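Pimport to Automate Small-Parcel Packing at Koddale Site, Keeps Packers on Staff

KODDALE, 03/01/2026 - Pimport, a mail-order packing company that serves independent pharmacies and gift shops, will bring automated packing cells into its Koddale building starting in July. The cells will take over the most repetitive part of the job, which is placing small items into cardboard boxes. Packers now on the line will move to checking, cell operation and training work.

The Koddale site employs 344 people. No jobs will be cut as part of the change, and hourly pay will not go down for anyone who switches roles.

"Our packers bend, reach and drop small things into boxes for a whole shift," said Bernadette Crenshaw, director of operations at Pimport. "They have told us for years that this is the part of the job that hurts. We want the machine to do that part and the people to do the rest."

A packer at Koddale handles almost 2,000 small items in a shift during the busy season. Wrist and shoulder strain is the most common complaint recorded at the site.

The cells are being built by Grukwood, an equipment firm that has supplied conveyors to Pimport in the past. Before the cells can run, they have to be shown how the work is done. Staff who signed up for the training project use hand-held grippers to pick up goods and place them in boxes, and the recordings are used to teach the cells the same motions. So far 70 employees have taken part, on paid time and during normal hours.

The training work covers goods that give machines trouble, including flat tins, soft pouches and small bottles. Participants work in ordinary surroundings with furniture, plants and household goods nearby, so that the cells learn to find the item and the box when other things are in view. 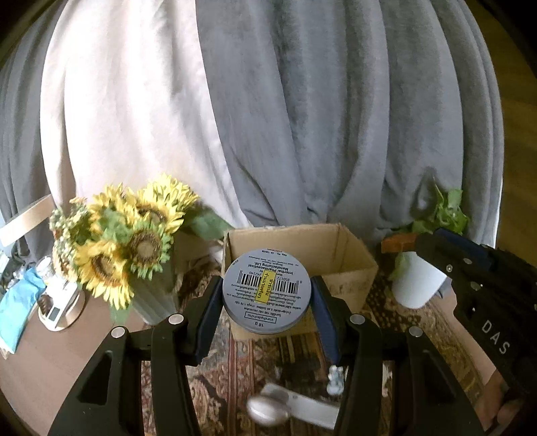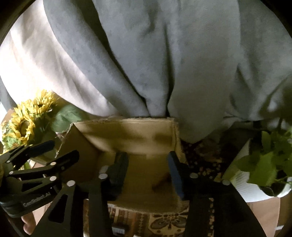

Hand-held grippers at work with an open cardboard box. First picture: a round metal tin held between the gripper fingers. Second picture: a gripper with its jaws open over the box.

Vaughn Ruiz-Ortega has packed orders at Koddale for six years and joined the project in its first week. He now helps new participants get started.

"The first day I was slow," Ruiz-Ortega said. "You have to think about where the fingers close, and with a tin you want to come at it level. After a while you stop thinking about it. I still do two days a week on the regular line, and my shoulder can tell the difference."

Under the new setup, each cell will have one operator. The operator loads the cell, clears any item it can't pick up and decides when to stop it. A checker then looks at every box before it is sealed. Orders with glass, medicine that needs a second signature, or gift wrapping will still be packed by hand.

Shift lengths and start times will stay the same. Employees who take an operator or checker position will get two weeks of paid training. Those who prefer to stay in hand packing may do so, and Pimport expects to need a hand packing team on both shifts.

The company has also agreed to a set of rules on the use of recordings. They will be used to train the packing cells and will not be used to rate or discipline employees. Participants can leave the project at any point and go back to their former post.

The first cells will go into Boateng Hall, the smaller of the two packing areas at Koddale. The hall has 816 storage bays, and the ones nearest the loading doors will be moved to make space. Pimport will review the first three months of operation with employees before deciding on equipment for the larger area.

"If the operators say a cell isn't ready, it doesn't run," Crenshaw said. "We would sooner start late."

Applications for operator and checker positions are open to all current Koddale employees through the site personnel office. Information sessions will be held on both shifts, and printed copies of the recording rules are available at the front desk.

About Pimport

Pimport packs and ships small orders for independent pharmacies, gift shops and specialty stores. The company handles storage, packing and returns from its site in Koddale.

Media contact: Bernadette Crenshaw, Director of Operations, Pimport, Koddale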